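Packing again

Back from Sullholm at half eleven last night, bus was late, no food in. So this is going to be a quick one and probably a bit grumpy.

I have now moved 4 times since leaving Koltville and I still own too much. Every time I say I'll sort it before, not after. Never do. This time the new place is on Kelemen Street, third floor, no lift, one cupboard. One! And the cupboard has the boiler in it.

Paid Zikell 600 for the van and two blokes, which felt steep until I saw them get the sofa round the landing. Fair enough then. They start at seven on Wednesday so everything has to be in boxes by Tuesday night, and I'm typing this insted of doing it.

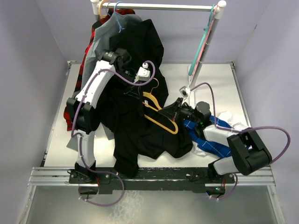

Books went first. Easy, heavy, done. Kitchen next, wrapped in newspaper, then I found I'd packed the kettle and had to dig it out again. Clothes are where I get stuck. No wardrobe at the new flat, so it'll be a rail like that one, silver bar, white plastic joints, and all my hangers in whatever colours I've picked up over the years. Mine don't match either. Pink, teal, who cares. What I do care about is coats, I have a stupid number of coats.

Máté Bodnár has offered to take the green armchair, which is kind as I know he doesnt like it. Desk is going to the charity shop if they'll come up and get it.

Still to do: meter reading, post redirect, find the spare key, defrost the freezer (should of started that yesterday). Door code for the new building is written on my hand.

Internet won't be on until August so don't expect much here for a bit. Right. Boxes.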